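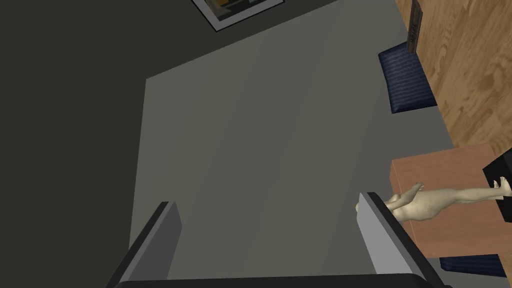
Call for participants: teach a simulated gripper some manners

Print this page | E-mail this page

Vadstead is looking for people to try Gedeo, our practice kit for two-finger grippers, before we start charging for it. Gedeo runs entirely in simulation. You steer the gripper from your own desk, pick things up, put them down and tell us what annoyed you. The furniture is rendered, so drop what you like. Our insurers were delighted.

What you get: the full kit on loan, a hand controller, and 500 dollars once your last report is in. The controller goes back in the box it came in. We have learned to say so.

What we ask: 2 sessions a week for 3 weeks in April, plus a written report after each one. "Fine" is not a report. Neither is "see last time."

Tasks run from dull to fiddly. The early ones have you moving blocks across a tabletop. Later ones put small figures and boxes near the edges of things, where gripper fingers do their worst work. Points come off for bumping anything you were told to leave alone, and the software has a long memory.

You should be over 18, own a computer bought this decade, and have reasonable patience. Experience with robots is welcome but earns you nothing extra. People who play a lot of video games tend to be quick at the first task and insufferable by the second - please apply anyway.

You should not apply if you work for a competitor. You know who you are, and after the Nallau trial so do we.

To apply, send a few lines to Annick Girard, trials desk, Vadstead. Tell her which hand you write with, what computer you have, and the last thing you put together from a kit. Whether you finished it is up to you to disclose. No resumes, please - she will not open them.

Related items
Gedeo: what's in the box
Nallau trial: the reports, lightly edited
Li controller: firmware notes
Wanted: part-time technical writer, thick skin

Print | E-mail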